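Home | News | Opinion | Brands | Subscribe

Hotel Growth Should Be Measured in Rooms Kept Well

Last updated 20 February 2026

Brisley Hotels opened 11 properties last year and entered two new countries. The company has reason to be pleased. Owners and guests, however, need to know how the older hotels are doing. 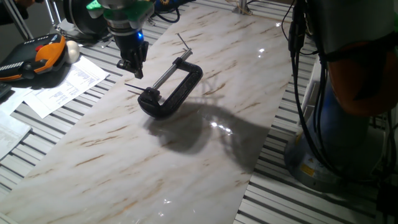
A franchise agreement usually sets a renovation cycle. At Brisley the cycle is seven years, and extensions are granted too freely. Guests pay the same rate in either case.

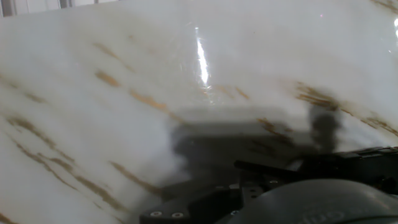
Brand standards should favor finishes that age well. Lobbies compete for attention, and budgets follow. A glossy white surface with tan and brown veining photographs beautifully, yet a guest will remember the shower pressure longer.

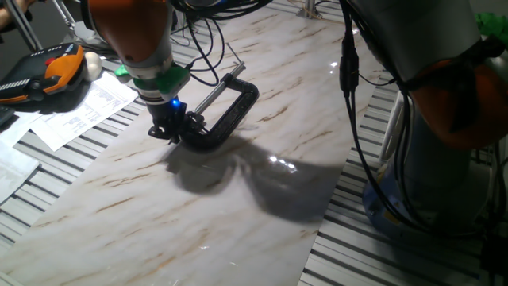
Bisska and Berrada, both smaller groups, publish the date of each hotel's last full renovation. Larger companies should adopt the practice before the December owners' meetings.
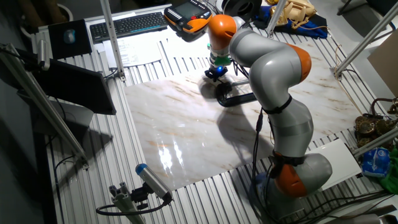 Gray and orange robot arm at a slatted aluminum work table.

New flags will continue to attract investors. Repeat business depends on the hotels already open, and annual reports should give them equal space.

2 comments | 7 shares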